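课程讲义 第六讲　更新于3月22日

# 有人参与的接触操作:示教切分与加权模仿学习

上一讲讲完了行为克隆的误差累积和 DAgger 的基本形式,默认机器人独自完成整段任务。本讲放宽这个条件:工作台对面有一个人,人会扶住工件、挪开杂物,有时也直接替机器人完成某一步。示教数据里于是混进了不属于机器人的动作。照原样训练,策略学到的东西常常是错的。

本讲以 Elleo 数据集和 Juhl 切分方法为主线。Zerer 是对照用的基线,结构与上一讲的分块策略相同,不做切分,也不做加权。

## 6.1 问题设定

记机器人观测为 $o_t$,包括头部相机图像、关节角、关节电流。机器人动作为 $a_t$,即手臂末端位姿增量与手部关节目标。人的动作记为 $h_t$,它不被直接测量,只能从图像里间接看到。

环境状态的转移写作

$$s_{t+1} \sim P(s_{t+1} \mid s_t, a_t, h_t)$$

普通的行为克隆最小化

$$L_{BC} = -\sum_t \log \pi(a_t \mid o_t)$$

这个式子里没有 $h_t$。如果人的行为只依赖当前状态,而且训练和测试时一致,可以把人并入环境,$L_{BC}$ 仍然说得通。实际数据里这两条都很难满足:

- 示教时,操作员和扶件的人之间有口头约定,扶件的人提前知道下一步,观测里没有这个信息。
- 测试时,人会根据机器人的表现调整自己。机器人慢,人就等;机器人偏了,人会把工件往它那边送一点。
- 换一个人,扶件的位置、力度和松手的时机都会变。

第三条在数据里最容易看到,处理起来也相对简单,多找几个人录即可。前两条更麻烦,后面的切分和加权主要针对它们。

## 6.2 两类协作动作

讲义里把人的参与分成 2 类,后文一直沿用。

**支撑型**。人的手与工件保持接触,基本不移动,作用相当于夹具。扶住盒体、压住框架都属于这一类。支撑型动作改变接触动力学:同样的推力,有人扶时工件不动,无人扶时工件会滑走。

**推进型**。人的手带着物体移动,任务状态因此向前走了一步,例如把零件递到夹爪里,或者把已经夹住的零件往目标方向推。推进型动作直接造成状态变化,如果这段时间内机器人的 $a_t$ 接近零,行为克隆会学到“等着就好”。

两类的界限不总是清楚。标注时按手腕速度和物体速度划分:物体静止、手静止,记为支撑;物体与手同向运动,记为推进;其余时刻记为无参与。物体与手都在动但方向不一致的片段,多半是人在调整抓握,统一归入无参与,训练时不做特殊处理。

## 6.3 为什么要切分

接触操作的示教有一个特点:大部分时间花在接近和等待上,真正困难的接触阶段很短。对一段示教做均匀采样,接触阶段的样本占比偏低,网络把容量花在自由空间运动上,损失下降得很好看,一到接触就失败。

另一个原因和多指手有关。自由空间里手指张开的姿态差别不大,平均一下也能用。接触以后,手指的先后顺序决定物体往哪边转。把先食指后拇指的示教和先拇指后食指的示教平均,得到的动作两边都不像,物体通常被推开。

还有一个原因来自杂物。桌面上与当前步骤无关的物件会遮挡目标,也会被手臂碰到。操作员经常在正式步骤之前先处理一下它们,这些片段与主任务的目标不同,放在一起训练会互相干扰。

Elleo 的采集在 Pekatow 实验室完成,任务围绕配电盒和小型机械组件展开,台面上同时放着插排等电气附件,物件的摆放在不同片段之间有变化。
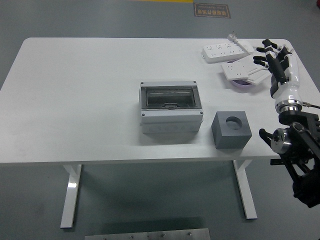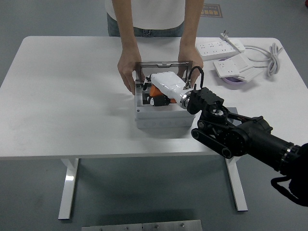 图 6.1　Elleo 采集现场。第一幅:多指手位于斜放的插排上方。第二幅:人双手扶住配电盒上方的金属框架,夹爪夹在白色圆筒一端的银色圆环处。

按 6.2 节的标准,第二幅这样的时刻,若手与框架在前后若干帧内都不移动,标为支撑型。单帧图像给不出速度,标注必须看一个时间窗口。第一幅中没有人的手参与,动作全部来自机器人一侧,标为无参与。

两个时刻的观测差异值得留意。机器人末端的外观、台面中央的内容、人的有无都不同,而插排所在的区域相近。如果编码器主要依靠背景和远处物件定位,两种情形的特征会挤在一起。6.6 节的消融里会再提到这一点。

## 6.4 Juhl 切分

Juhl 切分分三步:找候选边界,合并,打标签。

### 候选边界

候选边界由三种信号产生,任何一种触发即记录:

1. 关节电流的短时均值越过阈值,表示接触建立或脱离;
2. 手部关节目标的变化方向反转,表示抓取或释放;
3. 图像中人手区域从无到有,或从有到无。

电流阈值按关节分别标定。手腕关节受重力影响大,先减去重力补偿项再比较。腱驱动的手指有摩擦死区,阈值要设得比死区高,否则自由空间里也会不停触发。

人手检测用现成的分割模型,不需要微调。黑色机械手偶尔会被误检成人手,做法是用正运动学把机械手投影到图像上,落在投影区域里的检测一律丢弃。投影依赖相机外参,外参偏了,这一步会把真正的人手也丢掉,所以每次挪动相机之后都要重新标定。

### 合并

候选边界通常过多。相邻边界间隔小于 400 毫秒的合并为一个,取电流变化最大的时刻作为合并后的位置。这个数值来自对操作员反应时间的考虑,太短会把一次抓握切成几段,太长会把抓住和提起并成一段。

合并有一个例外:第三种信号产生的边界不与前两种合并。人手出现和接触建立在时间上可能很近,但含义不同,合并之后就无法判断是谁先动的。

### 打标签

每一段得到一个二元组 $(c_k, g_k)$。$c_k$ 取接触或自由,$g_k$ 取支撑、推进或无参与。伪代码如下:

```
输入: 示教 D = {(o_t, a_t)}, 阈值 τ_c, 合并间隔 δ
B ← 电流越界 ∪ 手指反转
B ← 合并(B, δ)
H ← 人手出现或消失的时刻
S ← 按 B ∪ H 切分 D
for 每一段 k in S:
 c_k ← 接触 if 平均电流 > τ_c else 自由
 v_h, v_o ← 估计手速与物速
 g_k ← 判断(v_h, v_o)
输出: {(S_k, c_k, g_k)}
```

物速用稀疏光流估计。表面光滑、反光强的零件上光流不稳定,金属圆环和有光泽的外壳尤其如此。遇到这类物体,改用夹爪末端速度代替物速,前提是该段 $c_k$ 为接触,且夹爪处于闭合状态。

## 6.5 加权目标

切分完成后,给每段一个权重,训练目标改为

$$L = -\sum_k w(c_k, g_k) \sum_{t \in S_k} \log \pi(A_t \mid o_t, z_k)$$

$A_t = (a_t, \dots, a_{t+H-1})$ 是动作块,$z_k$ 是由 $(c_k, g_k)$ 查表得到的嵌入向量。课程代码取 $H = 60$。

权重的取法:

| 接触状态 | 参与类型 | 权重 | 说明 |
|---|---|---|---|
| 自由 | 无参与 | 低 | 样本最多,动作容易 |
| 接触 | 无参与 | 高 | 主要学习对象 |
| 接触 | 支撑 | 高 | 与上一行共享动作头 |
| 自由 | 支撑 | 中 | 机器人接近被扶住的工件 |
| 任意 | 推进 | 零或很低 | 动作与状态变化没有因果关系 |

推进段权重为零时,这些时刻仍作为观测历史输入,只是不计损失。直接删掉会造成观测跳变,带历史的策略在跳变处会给出很大的动作。

动作块跨越段边界时怎么办?代码里做了截断:边界之后属于推进段的部分用掩码去掉,其余部分保留。边界之后仍为正常段的,不截断。早先的版本一律截断,执行时手臂在每个边界处停一下,抓取后不提起的情况明显增多。

### 关于 $z_k$

训练时 $z_k$ 由标签给出,测试时没有标签,需要一个小分类器从 $o_t$ 预测。分类器与策略分开训练,梯度不互传。把两者合起来端到端训练也试过,嵌入很快退化成与观测无关的常数,和不加 $z_k$ 没有区别。

分类器的输出要做时间平滑。接触刚建立时电流有抖动,不平滑的话 $z_k$ 会在接触和自由之间来回跳,手指跟着抖。平滑窗口取得太长,又会让手臂在已经碰到工件以后继续按自由段的速度走。课程代码用非对称平滑:由自由转为接触时立即切换,由接触转回自由时等分类器连续给出相同结果再切换。

### 力的处理

策略输出的是位置目标,接触力由底层阻抗控制器决定。有人扶件时,刚度不能照搬无人时的设置。支撑段的平移刚度调低一档,同时限制末端速度。限速放在控制器里实现,不依赖 $z_k$ 的预测结果:只要人手检测为真,限速就生效。

## 6.6 结果与消融

Elleo 共有 715 段示教,训练与验证按扶件人划分,验证集里的人在训练集中没有出现过。按片段随机划分得到的验证误差要小得多,但不能说明策略对新的人有效,本讲不采用。

对比结论如下,完整曲线见课程仓库的 `results/ch6` 目录。

- **Zerer 基线**:自由空间接近很稳定,接触阶段失败最多。典型表现是夹爪到达零件旁边后停住,等人把零件送进来。这与推进段未去除的预期一致。
- **只加权,不用 $z_k$**:停住等待的情况基本消失,接触阶段仍有手指次序混乱。
- **只用 $z_k$,不加权**:手指次序改善,停住等待的情况还在。
- **完整方法**:两种失败都减少。剩余失败集中在反光零件和严重遮挡。
- **去掉人手边界**:在熟悉的扶件人身上差别很小,换人后变差。

编码器的消融需要单独说明。遮住图像中台面右后方的区域再测试,Zerer 基线的动作变化很大,完整方法的变化较小。解释是基线把那一带物件的位置当成了任务进度的线索。同一批采集里,杂物的摆放往往和录制顺序相关,网络很容易利用这种相关性。采集时经常打乱杂物摆放,可以减轻这个问题,但不能代替切分。

结果的适用范围也有限。Elleo 的任务都在单张桌面上进行,人站在桌子对面,手从对面伸过来。人和机器人在同一侧时遮挡方式完全不同,人手检测的可靠性没有验证过。移动底盘的情形也不在其中。

## 6.7 实现中的常见问题

**时间同步。** 图像、关节状态和手部状态来自不同的时钟。切分对同步误差很敏感,电流边界和图像边界错开之后,支撑段会被标成无参与。录制前让机械手轻敲台面,用敲击时刻对齐三路数据。

**线缆。** 腕部线缆被拉紧时,电流会上升,看起来像接触。检查办法是把机械臂走到同样的位姿、空载录一遍,电流若同样越界,就是线缆的问题。

**左右手标签。** 双臂示教中只有一侧在工作时,另一侧的静止段会被算作自由段,数量很大。处理时对两侧分别切分,静止侧不计损失。

**失败片段。** 抓空后重新抓的片段不要删。抓空那一段降权,重新对准的那一段正常使用,策略需要见过偏离之后的状态。操作员中途放弃、由人把工件恢复原位的片段则整段去掉。

**标签检查。** 每次改动阈值后,抽若干段画出电流、手速、物速三条曲线,与图像对照。只看统计数字很难发现系统性错位。

## 6.8 与 DAgger 的关系

上一讲的 DAgger 也有人介入,但那里的人是专家,通过遥操作给出 $a_t$ 的修正,修正可以直接进入训练集。本讲的人作用在物体上,给出的是 $h_t$,没有对应的机器人动作。两种介入可以同时存在:操作员接管手臂时,扶件的人也许还扶着工件。记录时用两个独立的标志位,`teleop` 表示操作员接管,`assist` 表示扶件人的参与类型,不要合成一个字段。

介入数据并入训练时,接管前的一小段通常是策略犯错的过程,其动作不计损失,处理方式与推进段相同。接管之后的动作按 $(c_k, g_k)$ 正常取权重。

## 上机安排

代码在仓库的 `ch6_segment` 目录下,先运行切分,再运行训练。切分脚本默认读取 Elleo 的小子集,单机内存足够。训练脚本的配置文件里有 `weight_mode` 和 `use_z` 两个开关,对应 6.6 节的各组消融。报告需包含至少一段示教的切分曲线,标出各边界由哪种信号触发,并附上所用的阈值。

用自己录的数据代替 Elleo 也可以,需要另交一份采集说明,写明相机位置、扶件人与机器人的相对方位,以及杂物是否重新摆放过。

下一讲讨论触觉信号。9月开课的那一轮会把这部分移到双臂协调之后,章节编号相应顺延。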